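Vanderleia Trindade has heard the word "transformation" so often this season that she has started writing down who says it. The Luveck captain, 15 years in the midfield and three knee operations to show for it, is not convinced that a new fitness program explains a run of wins in September.

"We beat teams we should have beaten," she says over a cold coffee in the clubhouse. "Then Hadov came here and ran through us. Where was the transformation that night?"

The club says its players now cover more ground than any other squad in the league. I asked to see the numbers and was shown a single slide, with no dates on it. Trindade laughs when I mention this.

"I got the same slide. Running more can mean you're fit. It can also mean you keep losing the ball and have to chase it."

She does give the coaches credit for the younger players, who recover faster between games and complain less about their hamstrings. But she would like somebody to look at the bench — the same three substitutes, used at the same point in every match, whatever the score.

The attendance claims get a similar hearing. Luveck announced a crowd of 379 for the Seketari game. Trindade was injured and watched from the stand.

"Maybe they sold that many tickets. I was sitting there, and I had a whole row for my leg."

Her contract has one more season on it. Will she see it out?

"Ask me when the knee has done 50 minutes in a real match. Training proves very little. I've looked wonderful in training my whole life."

The club did not answer questions about the fitness figures, or about when she is expected back.

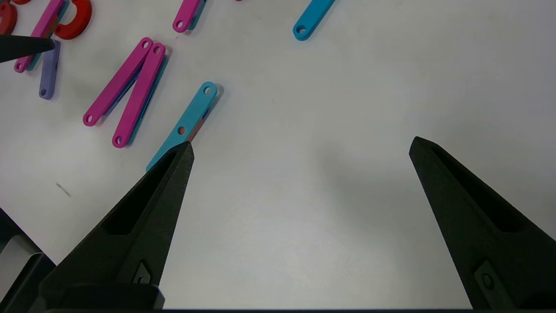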